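바구니에 이름부터 쓰자

정리 얘기만 나오면 다들 수납함부터 산다. 나도 그랬다. 5월에 Kiltora에서 뚜껑 달린 상자 한 개 3000원, 칸막이는 4000원 주고 잔뜩 들여왔는데 결과는 뭐. 상자 안이 그대로 잡동사니 서랍이 됐다. 뚜껑이 있으니까 더 안 열어보게 되고.

그래서 요즘 주장하는 것. 통을 사기 전에 이름을 써라. 그것도 통에 말고 통이 놓일 자리에.

왜 자리냐면, 통은 돌아다닌다. 손님 오면 과일 담아서 식탁으로 가고, 청소할 때 의자 위로 올라가고, 그러다 엉뚱한 데 내려앉는다. 이름표가 통에 붙어 있으면 통째로 미아가 된다. 자리에 써 있으면 돌아올 데가 있다. 이 차이가 생각보다 크다. 공구 걸이판에 망치 윤곽 그려놓는 거랑 같은 얘기다. 새로울 것도 없음.

글씨는 손글씨면 충분하다. Wenano 라벨기 한참 썼는데 테이프 갈아 끼우는 게 귀찮아서 결국 이름표가 안 바뀐다. 안에 든 건 바뀌었는데 이름은 작년 그대로. 틀린 이름표는 없는 것만 못하다. 펜이면 바로 고친다. 상판에 직접 쓰는 게 찜찜하면 종이 깔고 쓰면 되고.

이름은 넓게. "스테이플러, 테이프, 클립, 자" 이렇게 나누기 시작하면 망한다. 나도 Laitinen 서랍장 칸마다 세세하게 써붙였다가 한 주도 못 갔다. 지우개는 어디? 고무줄은? 고민하는 순간 그냥 책상에 놓게 돼있다. 사무용품이면 사무용품, 과일이면 과일. 그 정도로 끝내야 한다. 가족이나 동료한테 설명을 따로 해야하는 분류는 이미 실패라고 본다.

반론도 안다. 넓게 묶으면 바구니 안이 엉망 아니냐고. 맞다, 엉망이다. 근데 찾는 데 오래 안 걸린다. 얕은 바구니를 쓰면 위에서 다 보이니까. 깊은 통이 문제다. 바닥에 깔린 건 없는 물건이나 마찬가지라서 또 산다. 우리 집에 테이프가 왜 그렇게 많았는지 그때 알았다.

색도 한마디. 통마다 색을 다르게 해서 구분하라는 글 많던데 난 반대. 초록이 뭐였더라, 결국 외워야 한다. 똑같은 바구니에 글씨만 다른 쪽이 낫다. 보기에도 덜 시끄럽고. Stelon 선반 한 줄을 같은 바구니로 맞춰놓으니까 일단 눈이 편함.

분류할 때는 책상 한가운데에 물건을 먼저 꺼내 놓고 양쪽으로 보낸다. 과일 모형이든 문구든 섞여 있어도 상관없다. 갈 곳이 둘뿐이면 손이 안 멈춘다. 애들이랑 할 때도 이게 제일 잘 먹혔고. 셋째 바구니가 필요해지면 그때 가서 하나 더. 처음부터 "기타"를 만들면 다 거기로 간다, 이건 진짜 조심.

길게 썼는데 할 말은 결국 이름 먼저, 통은 나중. 주황색 바구니에 fruits, office supplies라고만 쓴 상판이면 내 기준으론 합격이다.

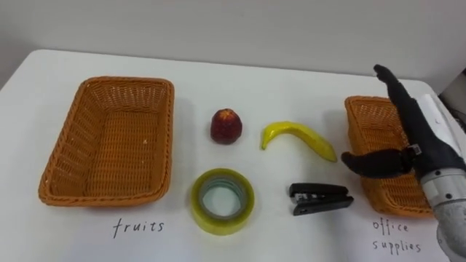 그럼 이름 쓸 자리가 없는 곳은

냉장고, 신발장 같은 데. 선반 앞턱에 마스킹 테이프 붙이고 쓴다. 안쪽 벽에 쓰면 물건에 가려서 안보인다. 냉장고는 떨어지기도 하는데 그냥 다시 붙이는 편. 현관은 아직 답을 못 찾았다. 우산이랑 장바구니가 늘 문제고, 이건 다음에.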